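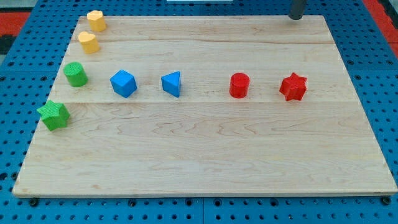
Why do honeybees make hexagons?

Home Animals Space Maths Ask Us Grown-ups

Hello! I'm Shirley, and I spend a lot of my time thinking about shapes. Last June I went to see a beekeeper called Lahcen Zerouali, who has 11 hives in a field just outside Bitham. He lent me a white suit (far too big, I had to roll up the legs) and let me look at a piece of real honeycomb. It was covered in little rooms, and every single room had six sides!

A shape with six straight sides is called a hexagon. The little rooms are called cells, and bees use them for keeping honey, storing pollen and bringing up baby bees. So why six sides? Why not circles, or squares, or hearts?

Let's start with circles. Find some coins and push them together on a table as tightly as you can. Look between them and you'll spot little gaps. You can't get rid of those gaps, however much you shuffle the coins about. In a beehive, gaps would be wasted space, and bees have lots of honey to squeeze in.

Hearts are even worse! They have a dip at the top and a point at the bottom, and if you cut out a pile of paper ones you'll soon have gaps all over the place.

Now, there are three shapes with all their sides and corners the same that fit together with no gaps at all. They are triangles, squares and hexagons. When shapes cover a surface like this, with no gaps and no overlaps, we say they tessellate. (Say it "TESS-uh-late". It's a lovely word to show off with at tea time.) Bathroom tiles tessellate, and so do the squares on a chessboard.

So the bees could have picked squares, couldn't they? Well, the walls are made of wax, and wax is hard work. A bee has to eat several grams of honey to make just one gram of it! If you want lots of rooms that are all the same size, hexagons need less wall than squares or triangles do. That means less wax, and more honey left over for the winter.

People guessed this more than 2000 years ago, but it wasn't properly proved until 1999. That's a very long time to wait for an answer!

Do bees know they're doing maths? I asked Lahcen and he laughed and said they'd never told him. Scientists are still working out exactly how they do it. Some think the bees build round cells first and the warm wax settles into straight sides, and others think the bees shape the corners themselves.

Try it yourself

Draw a hexagon on card and cut it out. Draw round it on a big sheet of paper, then slide it along so one side touches the first shape and draw round it again. Keep going until the paper is full, and colour it in. My niece Sanaa did hers in 4 colours, and it's still up on my fridge.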